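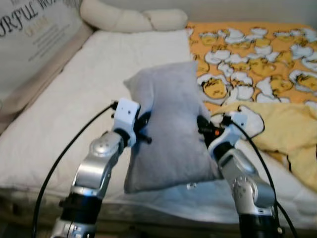
A gray pillow on the quilted mattress cover.

Takance, the short-stay operator, has revised the bed-making procedure for its furnished rooms. The new version takes effect in July and covers all 80 rooms at the Divach and Siu buildings. Staff received the written procedure last month, together with a laundering schedule.

The main change is the order of work. Pillows come off first and the duvet is drawn back to one side, so that the white quilted cover can be checked for stains and pulled straight. Under the old procedure the cover was checked only at a change of guest. It is now checked at every service visit.

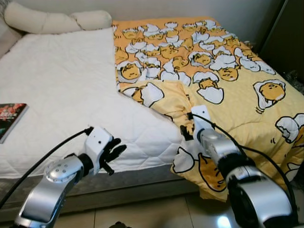 Pillows are to be shaken, squared at the corners and set against the head of the bed before the duvet is spread. Man-lok Hung, who wrote the procedure, said the duvet should then be opened from the foot – with the printed side up – and the overhang evened out by hand on both sides.

"Most of the complaints we logged were about the cover being rucked up under the duvet," Hung said. "There were 71 of them over the winter. The duvet itself hardly came up."

Patterned bedding stays in use. Takance bought 200 duvets from the supplier Jestness, in plain and cartoon designs, and has no plans to replace them. The printed sets are kept for the family rooms and are washed inside out at low heat. Quilted covers go in a separate load and are dried flat where space allows.

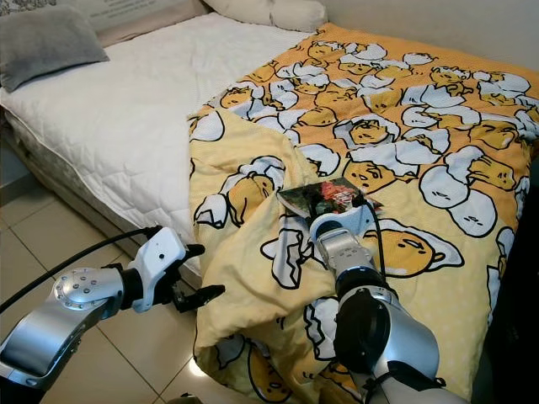

Yellow Gudetama-print duvet, partly folded back over itself.

The time allowed for each bed has been set at 20 minutes, including the cover check and any change of pillows. Rooms with two beds are booked as two separate jobs. Torn or thinning covers are to be reported to the linen store at Siu before 3 p.m. for replacement the same day.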